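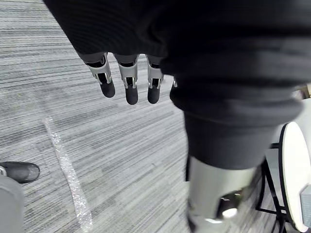

Tikelari, abril

Quem me acompanha sabe que passei o inverno inteiro a fazer contas para comprar um humanoide, e desde então recebo sempre a mesma pergunta: "mas quanto é que se põe de lado para as mãos?" Mais do que estás a pensar! Vou contar como montei a folha de cálculo cá na oficina, para poderes copiar o método (os preços não copies, pede os teus).

Começa pelas tarefas. Antes de abrir um catálogo, escreve o que queres que a mão agarre, com que frequência e onde. Eu tinha uma lista enorme e a Mahnaz Yazdani, que gere connosco a parte das compras, riscou metade numa tarde. Ficaram 9 tarefas e só duas precisavam mesmo de dedos articulados. Para as outras servia uma pinça simples da Minami, muito mais barata.

Depois separa a mão do corpo no orçamento. Linha própria, sempre. Os dedos têm juntas, ranhuras, mecanismos lá dentro, e as pontas pretas são a zona de contacto, por isso pergunta logo ao fornecedor se se vendem avulso e quanto demoram a chegar. Nós pedimos cotação à Zolel e a primeira proposta trazia a mão completa como única peça de substituição. Insisti, mandei três mensagens (fui um bocadinho chato, confesso) e lá apareceu o preço dos dedos em separado.

Terceira linha: roupa e proteções. Parece brincadeira, mas põe na folha! O nosso anda de malha canelada escura, com a manga a fazer uma dobra grossa à volta do pulso. Eu tinha reservado 400 euros para capas, mangas e consumíveis do primeiro ano e voltava a pôr o mesmo valor. Verifica só com o fabricante o que pode cobrir as juntas e o que tem de ficar à vista.

Quarta: o chão e o espaço. Se vais trabalhar em cima de alcatifa, como nós, diz isso no pedido de cotação, com a espessura e tudo, e pede uma demonstração no mesmo tipo de piso. Mede também o mobiliário. Uma mesinha redonda ocupa mais do que o tampo quando tens um robô a passar ao lado das pernas dela. E acrescenta horas de limpeza e arrumação, porque plástico de embalagem no chão é coisa para apanhar antes de cada sessão.

Quinta: gente. O Sepehr Ghaffari fez-me somar as horas de quem fica ao pé do robô enquanto ele trabalha, e foi a linha que mais me assustou. No nosso plano são 2 pessoas por sessão, uma delas sempre perto da paragem de emergência.

Quando tiveres tudo, faz 3 colunas: compra, aluguer e aluguer com opção de compra. A Flellasora mandou-nos a terceira já com manutenção incluída e foi por aí que fomos. Lê bem a cláusula de desgaste, que na primeira versão do nosso contrato as pontas dos dedos ficavam de fora e tive de pedir que as acrescentassem por escrito.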